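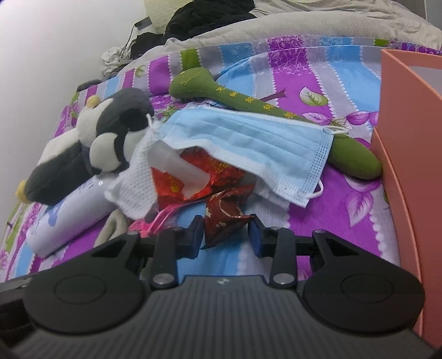
*Last changed: 2025-03-05*

**Figure 2.** Dark red glossy packet in front of bright red packaging, on a patterned bed cover.

## 4.2 Label printing and session length

The returns terminals were installed in two branches of Drasero, one in a shopping centre and one on a high street. Both ran the same build of the Clikel software and used the same thermal printer. The only intended difference was the order of the screens. In the Medina layout the customer scans the receipt, picks the items to be returned and then chooses a reason for each. In the Floltum layout the reason is asked for once, at the end, and applied to all items unless the customer changes it.

We recorded 282 complete sessions. A session starts with the first touch on the idle screen and ends when the label has been taken from the printer tray, as reported by the paper sensor. Sessions in which a member of staff logged in were removed before the analysis, as were those that ended through the idle timeout. The timeout was the same at both branches and was not altered during the trial.

Session length depended mostly on the number of items on the receipt. For receipts with a single item the two layouts could not be told apart, as would be expected, given that the customer answers the same questions in both. For longer receipts the Floltum layout was shorter, and the difference grew with each further item. Customers seldom opened the list to change a reason once it had been applied to everything, so the shorter sessions may have been gained at the cost of less exact return reasons. The logs do not allow us to separate the two effects.

Printer delay was treated apart from screen time. The delay between the confirm button and the start of printing was set to 400 ms in both layouts, following the earlier bench work by Imhof. Kolev repeated the bench measurement after the printer firmware was updated in December and found no change. Sessions from before and after the update are therefore pooled.

Touches outside any active area were logged but are not used here. Most fell on the lower edge of the screen, beside the language button, and they were more common in the high street branch, where the terminal is mounted lower. We have not corrected for mounting height. The model in Section 4.3 takes branch as a fixed effect and absorbs part of this difference, together with any effect of opening hours.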